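Review: the Rondach Bench Practice Kit for two-arm tables

Posted 4 July 2022 by Salamatu Gyamfi

I've wanted somebody to make this for years! Anyone who has set up a small robot cell knows the official safety standards are written for people with a legal department and a week to spare. You should still read them. But they won't tell you where to put the spoon. The Rondach kit sits underneath all that, at the level of tape, cables and little objects on a table, and I've been using it at our lab since February with a grin on my face.

What you get

A spiral-bound handbook of 59 pages, a stack of laminated cards, two rolls of black floor tape, a pad of sign-off sheets and a bag of reusable cable ties. The cards are the heart of it. There are 12 of them, each holding one rule with a short explanation on the back, and they live on a ring you can hang near the bench (ours hangs on the e-stop post, which the handbook tells you not to do, so it's moving).

The handbook is written in plain words. I gave it to a student on her first morning and she had read the whole thing before lunch, and then she told me my cables were wrong. They were!

The rules I like best

Card 2 says to mark the floor before you bolt anything to the table. We did it backwards the first time and ended up crawling around under the arms with a tape measure. Card 2 also asks you to write down what each line means. A line everybody reads differently is worse than bare concrete, and I think that's the best sentence in the book.

Card 5 is about loose objects. Every item that goes on the work surface gets a start zone, and the zones are drawn on a sheet before the session begins. You can still scatter things inside a zone, and you should if you want your system to learn anything useful. What you can't do is drop in a new object halfway through and forget to log it. I did exactly that for most of last year.

Card 7, two arms in one space. Rondach asks you to name the shared area out loud, decide which arm has priority in it, and test that at slow speed with nothing on the table. It took us a whole afternoon the first time and I'd happily do it again, as we found a spot at the back where both elbows wanted to be at once.

Card 9 covers cables. Enough slack for full reach, no loop low enough to snag a gripper, and a full-reach check by hand before power goes on. Boring and wonderful.

How it compares

We had the Dumero checklist before this. It's free and it's decent, but it was made for one big arm behind a fence and half of it doesn't apply to a tabletop pair. The Nyarko poster set looks great on a wall and that's mostly where it stays. Rondach is the only one of the three I've seen people pick up without being asked.

My colleague Abdul-Rahman Sarpong keeps our run log, and he was the doubter. He likes it now, mainly for the sign-off sheets, which fit on one side of paper and have a box for "what moved that shouldn't have." We have 3,794 runs logged, and he says the recent ones are the first he can search without swearing.

What I'd change

The tape is too narrow for a busy room. The card on containers only covers open bins, and I'd love a proper page on clear plastic, which our cameras find hard. Card 11 (storage of spare parts) reads like it came from another product. And the Flureo app that goes with the kit is slow on an older tablet, so we use the paper.

Setting up a sorting session, by the cards

For anyone who wants to see how it goes in practice, our order is below.

1. Walk the floor lines and clear anything on the wrong side of them.

2. Check both arms and every cable through full reach, power off.

3. Set the containers along the back of the table, then put out the loose items. We use spoons with colored handles and small tea tins, nothing sharp and nothing that rolls far.

4. Run slowly, one arm in the shared area at a time, with a second person at the stop button.
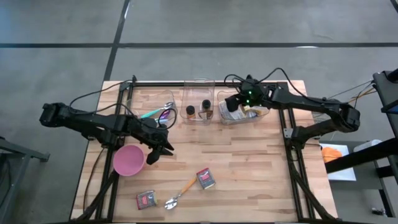

5. Fill in the sheet before you reset the table. Write down which items ended up where, and anything that moved outside its zone.

6. Power down, then reach in. Card 1 says this too, in the biggest type in the whole kit.

I've already ordered a second set for the other bench.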